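Prüfliste Arbeitstische, Raum 3
Graluvico Werkstätten, Bereich Ausstattung
Stand: Mai

Geltungsbereich: Die Liste gilt für alle weißen Arbeitstische mit gebohrter Platte sowie für die darauf verwendeten Markierungen und Kleinteile. Sie ist vor jeder Neubelegung auszufüllen und am Platz zu hinterlegen.

1. Tischplatte
Oberfläche auf Kratzer, Scheuerstellen und Verfärbungen geprüft: ja
Kanten ohne Ausbruch: ja
Bemerkung: Leichte graue Spuren und kleine Scheuerstellen gelten als Gebrauchsspuren und sind nicht zu beanstanden. Vertiefungen, an denen ein Kleinteil hängen bleibt, sind zu melden.

2. Bohrungen
Bohrungen frei von Spänen und Klebstoffresten: ja, nachgereinigt
Bohrränder ohne Grat: ja
Bemerkung: Nicht mehr benötigte Bohrungen bleiben offen. Das Verschließen mit Knetmasse ist untersagt.

3. Standsicherheit
Verschraubung der Tischbeine nachgezogen: ja
Platte waagerecht: nein, hinten links unterlegt
Bemerkung: Die Unterlage ist durch einen Stellfuß der Firma Vanhove zu ersetzen. Bestellmenge laut Lagerliste: 500 Stück, Restbestand ausreichend.

4. Markierungen
Schwarzes Klebeband vollständig haftend: ja
Ecken des Quadrats geschlossen: ja
Bemerkung: Bei Erneuerung ist das alte Band vollständig abzuziehen. Überkleben führt zu Stufen und wird bei der Abnahme nicht anerkannt.

5. Kleinteile
Farbige Würfel ohne Splitter und lose Farbe: ja
Satz vollständig (rot, grün, gelb): ja
Bemerkung: Ersatz ist über Travier zu beziehen, Gebinde zu 100 Stück. Einzelne Würfel aus anderen Sätzen dürfen nicht beigemischt werden.

6. Leitungen
Leitungen außerhalb der markierten Fläche geführt: ja
Mantel unbeschädigt: ja 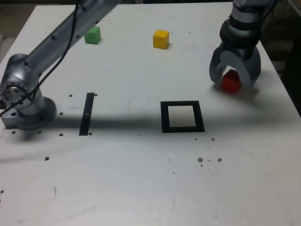
Nach Ansicht von Travier sollte unter Punkt 4 auch die Breite des Klebebandes festgehalten werden, da bei der letzten Lieferung zwei Sorten im Umlauf gewesen seien und sich die Innenmaße der Quadrate dadurch unterschieden. Ferner wurde angeregt, die Bandreste getrennt zu sammeln.

Stellungnahme des Bereichs: Die Bandbreite wird in die nächste Fassung aufgenommen. Eine getrennte Sammlung ist nicht vorgesehen.

Ergebnis: Freigabe mit Auflage (Punkt 3). Nachprüfung nach Einbau des Stellfußes, Beginn 8.30 Uhr.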